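Painting over an old kitchen table and the wall behind it: is sanding enough?

Posted in Home Improvement > Painting and Finishing
Asked by Heike Vogler

Hello everybody. I have read many older threads in this section before writing, but I did not find one that fits my situation completely, so please excuse me if some part has been answered already.

We moved in February to a house which was built by an older couple, and they painted nearly everything themselves. In the kitchen there is a wall, on the side toward the garden, with a paint that has a slight shine. I do not know which kind it is. When I wipe it with a damp cloth, no color comes off. The previous owners left us a box with leftover cans, but the labels are mostly gone. One can still says Mühlbauer on the lid, and the color inside is similar to the wall, but it has a skin on top as thick as a pancake, so I can't say if it is the same paint.

I want to have this wall in a flat, warm white. My neighbor says I must only wash the wall and then I can paint directly with two coats. The man in the paint store told me that I need a bonding primer, and he wanted to sell me a can of Kiravo, which cost more than the paint. My brother-in-law says sanding is enough and primer is for people with too much money. So I have three opinions, and I trust each of them a little.

My second problem is the kitchen table. It is solid wood with an old white finish, and I would like to paint it in the same week, because then I have to clear the kitchen only one time. The finish is chipped on two corners, and under it I see bare wood and in one place something yellow, maybe an earlier varnish. The table is used every day by two children. It must survive hot plates, homework and modeling clay.

What I have already: sandpaper in 400 and 600 grit (from my husband, who repairs his bicycle with it), a roller with a short nap, a good angled brush, and painter's tape. I can spend two evenings and one long day.

So I would like to know:

Does the shiny wall need primer, or is sanding enough?
Can I use the wall paint for the table also, if I put something clear over it?
How long must the table rest before the children can use it normally?

Thank you in advance for your patience with my English and with my table.

Heike Vogler

Bernd Janssen

Hello Heike,

I painted houses for money for many years and now I paint only for my family, which is slower and gets more complaints. I try to go through your points.

First the wall. Your neighbor and your brother-in-law are each correct on some walls, but you don't know which wall you have. A paint with shine which does not give color on a wet cloth can be a washable water-based paint or an old oil paint. There is a small test. Take a cotton ball, put rubbing alcohol on it, and rub in a corner where later the cabinet stands. Wear gloves and open the window. If the paint gets soft and sticks to the cotton, it is most probably water-based. If nothing happens, treat it as oil paint. In that case you need the bonding primer, and I would not discuss it with anybody.

If it is water-based and sits firmly, you can wash it, sand it dull and paint. I would still prime if you go to a flat white, because the grease in a kitchen is never only where you see it. Above the stove it comes through the new paint as a yellow cloud after some months. Then you are angry, and you have to do the whole wall again.

One important thing before you sand anything. You did not write how old the house is. If it was built before 1978, the old layers can contain lead, and this is true for the table too if it is old. Please do a lead test first, and don't sand dry until you know. With children in the house I would be very strict with this.

Washing: use a degreaser made for walls before painting, and rinse with clear water two times. Many people forget the rinsing. The cleaner that stays on the wall can be as bad as the grease.

Now the sandpaper. Your 400 and 600 are much too fine for this work. With them you polish the old paint and make it even more smooth. Buy 120 for the chipped places on the table and 180 or 220 for the rest and for the wall. The 400 you can keep for between the last coats on the table, with very light pressure. The 600 give back to your husband.

For the table, please don't use wall paint. I know that people do it and put a clear coat over it, and on a shelf it works fine. A table is different. Wall paint stays a little soft inside. A plate or a cup presses into it, and the clear coat cracks on top like thin ice. Take an enamel for furniture or for trim and cabinets, water-based if you don't like the smell.

My order for the table would be like this:

1. Wash the table with degreaser, rinse, and let it dry until the next day.

2. Sand the chipped corners with 120 until you don't feel the step with your finger. Close your eyes when you test it, the finger is better than the eye.

3. Fill the deep places with wood filler, let it get hard, sand flat.

4. Go over everything with 180 or 220, and remove the dust with a vacuum and then a cloth that is a little damp.

5. Put down paper under the whole work area and tape it together so that it can't move. Brown builder's paper is good, newspaper can leave its ink on fresh paint.
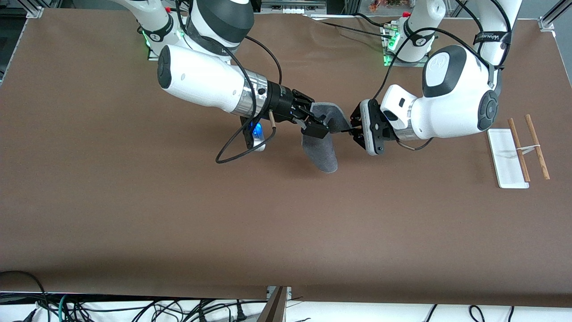
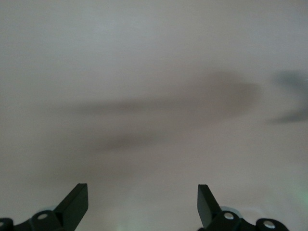
6. Prime with a primer that blocks stains. This is for your yellow place, because old varnish and also the wood itself can bleed through white.

7. Sand the primer softly with 220, remove the dust again.

8. Two thin coats of enamel, with the foam roller on the top and the brush only for edges and legs. Wait between the coats as long as the can says, and if the kitchen is cool or humid, wait longer.

9. Do the legs first with the table upside down, then turn it and do the top. I have seen people do it in the other direction and they put the fresh top on the floor.

For the resting time: dry to touch is not the same as hard. Most water-based enamels are dry after some hours, but need up to 30 days until they are really hard. You can eat on it carefully after a few days, with place mats. Hot plates and modeling clay I would wait the full time. Always use something under hot plates, also later. No normal paint likes a hot pan.

And paint the wall before the table. A roller throws very small drops, and you find them only when the light comes from the side.

Good luck,
Bernd

Tayla Lockyer

i would skip primer tbh. did my moms kitchen with just two coats of Flirkwood eggshell over the old shiny stuff and it looks fine. washed it with dish soap first. that was last summer

table idk, we just put a cloth on ours

Frauke Sauerland

I agree with nearly everything from Bernd and would like to add some things about the flat paint, because we made this mistake in our own kitchen.

Heike, you write that you want a flat white. On a kitchen wall where children eat, a real flat paint will show every wiping. Not the dirt itself, but the place where you removed the dirt becomes a little shiny, and after one year you have many small shiny islands at the height of the chairs. We had this behind our bench. Now we have a matte paint that is sold as scrubbable, and it looks in daylight almost the same as flat. It was Zunilau in our case, but I think that most makers have something like it. Ask for a washable matte and ask to see a painted sample, not only the paper card with the color.

If you really love the flat look, you could paint the lower part in the washable one and the upper part in the flat, with a narrow strip of wood between. My mother has this, and it looks nice and a little old-fashioned.

About the warm white: buy the smallest can first and paint a piece of cardboard with two coats. Move it around on the wall in the morning, at noon and with the lamp on in the evening. Our first "warm white" was beautiful in the store and pink at home at 8 in the evening. If the garden is very green in front of your window, the wall will also take something from the green.

And please mix your cans together if you need more than one. Pour them in one bigger bucket and stir it. Even the same color with the same number can be a little different from can to can, and you see it exactly in the middle of the wall where you opened the second one.

With the old cans from the previous owners, I would not try to save them. The one with the thick skin is finished. Ask your town where to bring old paint, because liquid paint often may not go in the normal trash. But keep the lid or take a picture of it before you give it away, if someday you want to know what was on the wall.

To Tayla: it can hold, yes. Ours also held the first year. Then I removed a piece of tape from a birthday decoration and a strip of paint came with it, down to the old layer.

Frauke

Comment by Heike Vogler

Thank you very much to all three. I did the test with alcohol behind the cabinet, and the cotton stayed completely white, so I will take it as oil paint and buy the primer. The house is from the nineties, and the table we bought new for our first apartment, the first white coat on it was from my husband. So I am less worried about lead, but I have ordered a test for the table anyway.

One more small thing, if somebody still reads here. Must I also prime the places where I use filler on the wall (old nail holes), or does the bonding primer over everything do this at the same time?

Comment by Bernd Janssen

Fill first, let it dry, sand, remove the dust, and then the primer goes over everything. If you see after drying that the filled places look more dull than the rest, give only these spots a second time. For nail holes one time is usually enough.

Comment by Britta Rathjen

Following this, I have the same shiny wall but in the bathroom. Does the alcohol test work also on a ceiling, or does it drip too much?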